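Equipment plan for the coming year, or: how we finally stopped sharing one arm

Big news from the Zemstead side of the building. The equipment budget for the kitchen group went through in March, and it went through almost whole! If you've walked past the schedule taped to the lab door and seen all the crossed-out names, you know why we're so happy about it. Everybody has been squeezing their sessions into the same two-hour slots, and the arm has been working longer days than the people have.

So what are we getting? A second arm with a matching gripper, first of all. We went back and forth on this one for weeks. There was a good argument for trying a different model (the Buenaventura people love theirs, and it reaches farther), but matching hardware means one set of spare fingers, one set of cables and one calibration routine that we already know by heart. When we put the two options side by side and added the hours we'd spend learning a new controller, the matching arm came out ahead by a lot. The longer reach would be lovely. It can go on next year's wish list.

Second, spare parts, and I am more excited about this than I probably should be. Last year's budget had a line for "misc." and that line was gone before summer. This time finger pads, wrist cables and connectors each get a line of their own. A set of pads from Provilgate is $199, and we're buying enough that we won't have to stop a run and wait on a delivery. If you've ever babied a worn pad through a whole afternoon, you'll understand the cheering.

Third, storage. Sixty shelf bins with lids, labeled, for props and household stuff. We have built up more than 100 objects for the kitchen tasks and they currently live in grocery bags, which makes setting up a task a treasure hunt. Please start thinking now about how you want your things grouped, because once the labels are printed I'd like to leave them alone for a while.

A few words on how we got to the numbers, for the groups that are starting their own plans (Bumia folks, I know you're next). We started with the tasks and worked backward. What do we want the arm to pick up, where does it have to reach, and what is standing in the way when it tries? An empty test bench makes any arm look good. A real counter is crowded, and the things on it are tall, shiny, round or leaning on each other, and all of that ends up costing money somewhere, either in hardware or in time.

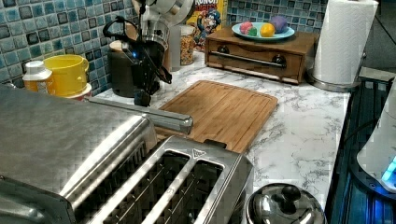 We also learned to ask about the boring things early. How much clearance do the cables need when the wrist turns? Does the mount fit the counter we have, or are we buying a stand too? Is there an outlet nearby that isn't already feeding an appliance? The stand nearly got us, since it was priced separately and on a different page of the quote. Read every page of the quote!

Don't forget people's time, either. We set aside paid hours for installation and for writing up the setup notes, and I'm so glad we did, because those notes are what let a new person run a session in their first week.

Next up is delivery. The stand should come before the arm, so there will be some furniture moving, and the big worktable will shift toward the windows to make room. The shared schedule will stay as it is until both arms are running. After that we'll open up morning slots, and whoever has been waiting longest gets first pick.

If your group needs something that didn't make this round, send me a line or two about the task it's for and a rough price. I keep a running list and I love adding to it.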